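Filling Your Tabletop Basket

Thank you for bringing home a Hiltside woven basket! We hope it earns a good spot on your table, and we've tried to keep these steps as easygoing as the basket itself.

1. Stand the basket toward the back of the table, long side facing you, so you still have room in front to sort things out.

2. Put the tall, flat things in first. Boxes like to stand upright, and a packet that won't stand can lean on the rim.

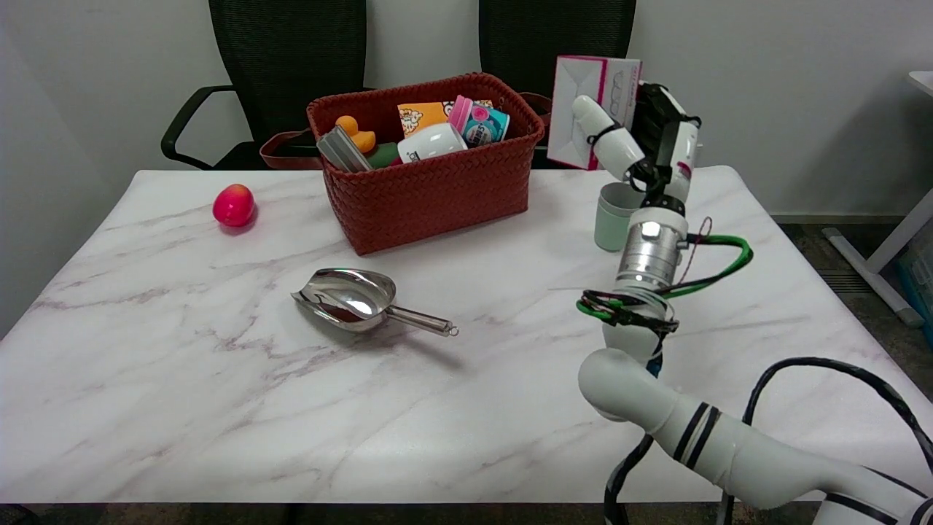 3. Tuck the small pieces in next. A rubber duck will sit happily behind a flat packet, and little odds and ends can go down beside it.

4. Lay round containers on their sides in the middle — they settle nicely against a snack box. Cups and scoops can wait on the tabletop until you've decided where they belong.

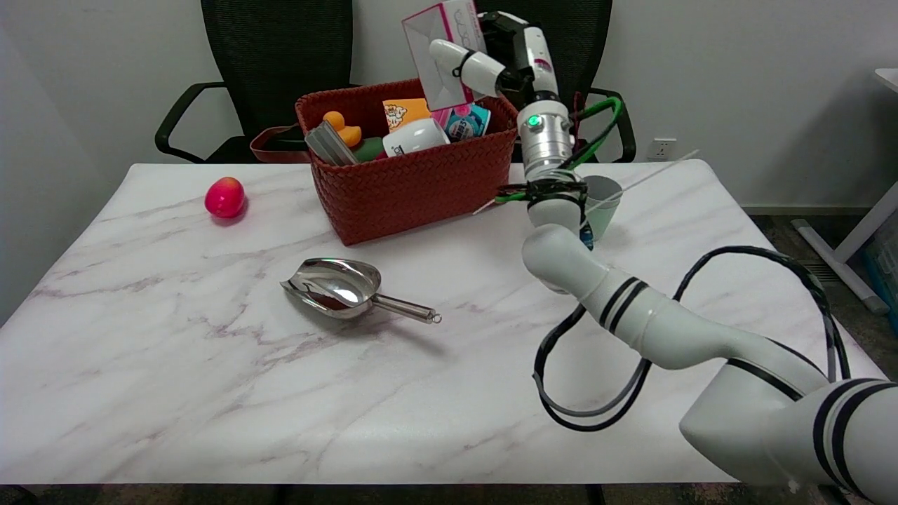

Take your time over this part, and do move things about if the first try feels crowded. Keep the total under 994 grams if you plan to carry the basket by its rim.

5. Save the last spot for whatever you reach for most, such as your tissues (if there's room, of course).

CAUTION: Don't force a box down past the braiding. Sharp corners can catch and pull the weave.
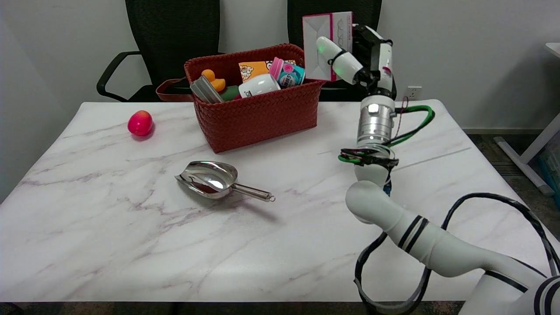
Can I wash the basket?
Wipe it with a barely damp cloth and let it air dry, away from heaters and strong sun.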